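Vedham Museum of Household Goods

Home
Collections
Galleries
Visit
Contact

Gallery: The Packing Room

The Museum of Household Goods at Vedham holds objects of everyday use from kitchens, bathrooms, sheds and school rooms. Most are small, most are light, and a large share were never meant to be kept. Before any of them reaches a shelf or a display case, it passes through the packing room on the ground floor. The present gallery is concerned with that room, its tables and the ordinary goods that are set out there.

The page was prepared in November 2020 under the direction of Barnabás Kovács, Head of Collections, and forms part of the museum's record of its working spaces. Galleries of the reading room and the Skivimo shelving store are listed separately.

About the Lakatos Gift

The work shown and discussed on this page belongs to the Lakatos Gift, the largest single group of household containers received by the museum. It consists of 2,089 items, among them bottles, jars, tubs, tins, cartons and a quantity of loose caps and lids. The items came to Vedham in mixed boxes, packed by shelf and cupboard as they had stood in the donor family's house. The family asked that the order of the cupboards be written down before anything was moved, and this was done.

The museum does not regard any part of the gift as more important than another. A plain bottle with its label complete is often of greater use to readers than a decorated tin with no maker's name. Plastic containers receive particular attention. They were bought in great numbers, thrown away in great numbers, and appear only rarely in public collections. Nearly 200 of the items in the gift are plastic bottles of a size that can be held in one hand.

The remaining boxes of the gift will be opened in the order in which they are numbered. Requests to have a particular box opened early cannot be met.

The Tables

Work is carried out on tables of ordinary office height. The museum chose them for their flat tops and plain edges, and they are not fixed to the floor. A table may be turned or moved to suit the goods in hand, and its position in one picture should not be taken as its position in another.

Tables are covered before use. A pale covering is preferred, as small parts such as seals, rings and flakes of old paper show clearly against it and can be gathered up at the end of the session. The covering is laid flat and the border of the table is left free where possible, so that clips and clamps can be set along the edge. Coverings are used for as long as they remain sound. A mark on a covering is no reason to discard it.

Small goods are placed on the covering one at a time. Larger goods, such as buckets and wash tubs, are handled at floor level in the adjoining bay and are outside the scope of this gallery.

Boxes and Trays

Cardboard boxes are used for moving goods within the building and for short periods of waiting. They are placed toward the back of the table with the flaps open, and the front of the table is kept for the object itself. A box is not closed until the list inside it has been checked against the contents.

Rigid plastic containers are used alongside the boxes. They hold items that have been taken out and are to be kept together, for instance a bottle and a cap that arrived apart. Colors have no meaning in this system. An earlier arrangement, in which each color stood for a room of the house, was given up in April after it caused more errors than it prevented.

For long storage, goods are moved to lidded archive cartons on the Skivimo shelving. Each carton takes up to 8 bottles of the common size, standing upright. Bottles are never stored on their sides, whether or not they are believed to be empty.

Notes on Handling Bottles

The following notes are given to all persons working at the tables and are reproduced at the request of several school groups.

Set the bottle upright on the covering, with clear space on both sides.

Leave the cap as it was found. A cap that is on stays on, and a cap that is off is listed on its own line.

Support the bottle from the side. Lifting by the cap is not permitted.

Read the label where it is. Labels are not to be wiped, pressed down or trimmed. If a label is coming away, report it and move on to the next item.

Record the color of the body and the color of the cap in plain words. "Blue" is sufficient. Trade names for colors are entered only if they are printed on the item.

Return the item to its box before the next is taken out.

How Items Are Described

Entries in the catalog are kept short. Each gives the type of object, the material in general terms, the color, the presence or absence of a cap and label, and the box from which the item came. Capacity is given when it is printed on the object and is otherwise left blank. The museum does not estimate dates for containers without printed evidence.

The catalog is maintained in the Taker system, which replaced the card index. Some 1,000 entries for the Lakatos Gift may be consulted on the reading room computers. The cards themselves have been kept and may be seen by appointment. Readers will notice that the older cards use the word "flask" for almost any bottle with a narrow neck. This wording has been left unchanged in transcription, with the current term added in brackets.

Where an entry and a photograph disagree, the museum would be grateful to be told. Corrections should quote the box number and may be sent to the Collections Office at the address on the Contact page.

Photographs

Photographs of the packing room record goods and tables in use. They are working pictures and differ from the studio photographs made for the catalog, which show each object alone on a gray ground. 

Select a picture to view it at full size. 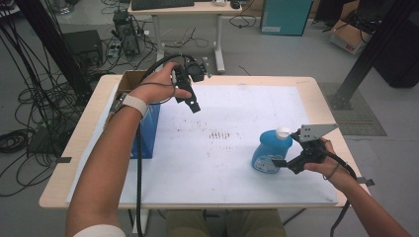 A blue plastic bottle with a white cap and white label, standing on the covered table. An open cardboard box and a blue container are at the left.

Further pictures will be added as the opening of the boxes proceeds. Studio photographs of individual bottles are available through the catalog under "Containers, plastic."

Use of Photographs

Pictures in this gallery may be used without charge for teaching, private study and school display. The credit line should read "Vedham Museum of Household Goods, Packing Room Gallery." Publishers and broadcasters are asked to apply in writing, stating the title of the work and the size at which the picture will appear. Applications are answered in the order received.

Pictures may be reduced in size for use on a page or screen. They should not be recolored. Where a picture is cropped, the word "detail" should be added to the credit line.

Seeing the Collection

The packing room is a working area and is not part of the public route. Groups from schools and colleges may apply to view it from the corridor window when goods are on the tables. A short talk can be arranged with the Collections Office at the same time. Groups are asked to give the ages of those attending and to mention any needs regarding steps or seating.

Selected containers from the Lakatos Gift are on display in the Kitchen Gallery on the upper floor, in the two cases nearest the stairs. The display is changed once a year. Items on display are marked as such in the catalog and cannot be brought to the reading room until they have been returned to store.

Offers of household containers are welcome, provided that the object is clean, complete and has its label. Please write before sending anything. The museum is unable to return items that arrive without a covering letter.

Related Pages
Gallery: The Reading Room
Gallery: The Skivimo Shelving Store
The Lakatos Gift: Box List
Catalog Help
Contact the Collections Office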